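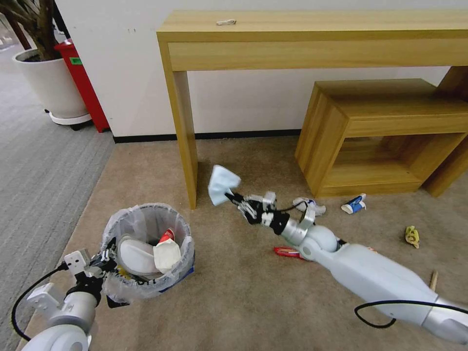 Section 7. When the hand won't let go

I've had this one happen to me more times than I'd like, so let's get it sorted! During a floor pickup run the Zosemum closes on something soft (tissues are the worst), carries it off, and then the fingers stay shut and the screen shows fault 15. The arm will keep trying the release over and over if you let it, and that's how I cooked my first finger motor.

CAUTION: Press the stop button before you put your own hand anywhere near the fingers. The grip can snap shut again while the fault is showing.

1. Press stop on both arms, not just the one that's stuck.

2. Wait 2 minutes for the motors to let go of their hold. I make coffee.

3. Look at the arm cables. If a loop has snagged on a joint or a piece of furniture, free it gently - never yank it.

4. Ease the fingers open one at a time, starting with the thumb, and pull out whatever's in there. Check the knuckles for lint and shreds of paper.

5. Release stop, choose Hand, then Re-home. Keep back until both arms are parked.

6. Open Grip Settings and drop the closing force to 700 for soft trash. Mine shipped a good bit higher than that.

Note: If fault 15 comes back right after re-homing, quit there and write to Jermont support with the log file. The November firmware made this happen a lot less on my unit, so update first if you're behind.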